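The red tray comes back out

Every September I get the urge to change something in the kitchen, and this year it was the table.

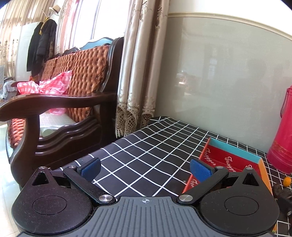
The red tray on the new grid cloth, with the flask off to the side.

I went back and forth on that tablecloth for longer than I care to admit! I wanted a plain one at first, something quiet, but then I saw the black one with white squares in the little shop on Berner Street and carried it around for 12 minutes before I gave in. It makes everything you put on it look brighter, and the tray most of all — red in the middle with white cursive writing, teal-blue along one side of the rim and orange along another. I couldn't tell you what "Tangge" means, and I've stopped wondering.

The tray used to live on top of the fridge, collecting mail and rubber bands (and one very old coupon). Now it's for afternoon tea, which I take at four if the day lets me. The tall red flask saves me getting up for a second cup, and there's usually a plate of something from Vörös, the bakery downhill. Next I want to do something about the chair cushions, but that can wait until the weather turns.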